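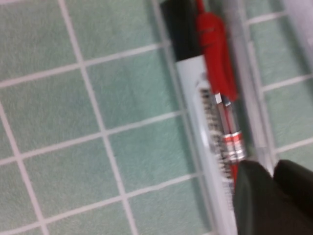

How to Teach a Robot to Pick Up a Pen

You have picked up a pen so many times that you no longer notice you are doing it. A robot notices. For a robot, picking up a pen is the big event of the day.

Celeste Ocampo and Viorica Ciobanu are building a robot arm in a shared workshop. They named it Butura. It has a base, three joints, two dark fingers and a small camera at the wrist, so it can see what its fingers are up to.

Its job is to tidy up pens and markers. This sounds easy until you try to explain it to something with no common sense.

First, where is the pen? The camera sends a picture, and the computer hunts for colors. Bright red is good. Red stands out nicely on green tiles. A clear plastic case is much worse – you can see straight through it, and so can Butura, who may decide there is no case at all and drive a finger into the side.

Next, how hard should it squeeze? Too soft and the pen drops. Too hard and the pen pings across the room, and then Viorica has to crawl under the bench.

Then there is speed. When the arm moves fast, the picture goes blurry, the same as when you run with a camera. So Butura slows down near the end and takes another look.

Celeste's first plan was 15 practice tries. They are now on try 490. Butura does not get bored. Celeste would like a sandwich.

Try it yourself: put on thick mittens, close one eye and take a pen out of a pencil case. You have 30 seconds.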